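Print this page
E-mail this article

3.2 Setup and Upkeep of the Hand-Held Gripper

The gripper used at the Dorness site is a two-jaw tool with a camera fixed behind the jaws. The operator holds it by a rear grip and closes the jaws with a trigger. The Cerkley arm that later runs the learned motions carries the same jaws on its wrist flange, so a fault in the hand tool is passed on to the arm. Most of the procedure in this section exists to keep the two matched.

Each jaw arm ends in a blue textured pad. Pads are glued to a carrier plate and changed as a pair. A single new pad set against a worn one shifts the contact line off center, and small round items then roll out toward the worn side. In the first month of use we replaced single pads and lost two days of recordings this way. Old pads are kept in a labeled bag until the next check in case the new pair proves out of tolerance.

The jaw linkage turns on round metal pins. The pins are a press fit in the arm and a running fit in the link. Play in the running fit is measured at the pad tip with the jaws half closed, by pushing the tip sideways against a dial gauge. The limit is 2 mm. Above the limit the link is replaced and the pin is left in place, provided it shows no scoring. We do not oil the joints. Oil moves along the link to the pad and changes the grip on smooth skins such as those of plums and apples.

The work surface is a household table laid with a printed cloth and a mix of fruit, a metal bowl or pan and clear containers (Figure 4). The wide lens bends straight edges near the border of the view, and the lens model must be fitted again each time the camera is removed from its bracket.
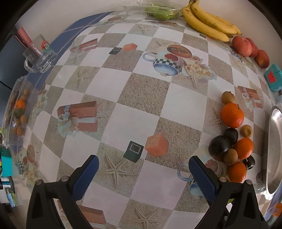
Figure 4. Work surface with the jaws open, seen from the tool camera.

Camera refitting follows a fixed order. The bracket screws are tightened in a cross pattern, the cable is clipped to the rear grip, and the jaws are opened against the stop. Both pads must then be in view. If one pad sits higher than the other, the bracket is loosened and turned until they are level. Only after this step is the calibration board recorded. Reversing the order gives a lens fit that looks good on its own and a tool offset that is wrong.

Jaw width is read from the camera view by tracking the pads, with no encoder in the tool. Blue was chosen for the pads after tests with an earlier black set supplied by Vidholm, which the tracker lost against dark fruit and shadow. Printed cloth remains the harder case. Where the print lies behind a pad, the tracker is limited to a band on either side of the last known pad position.

The log for the period covers 938 recordings. Of these, 73 were rejected by the width check, which compares the tracked opening at the stop with the value stored at calibration. Rejected recordings were grouped by tool state at the next inspection. Lifted pad corners were the most frequent finding, followed by a loose camera bracket. Worn links were found at 2 inspections. The Costigan adhesive specified for the pads was kept, but the carrier plate is now sanded before gluing and the pads are clamped overnight.

Pads are wiped with a damp cloth at the end of every session. Solvent is not used, as it softens the texture. The bracket screws are checked by hand at the same time, and the jaws are stored open so that the pads do not take a set.

Print this page
E-mail this article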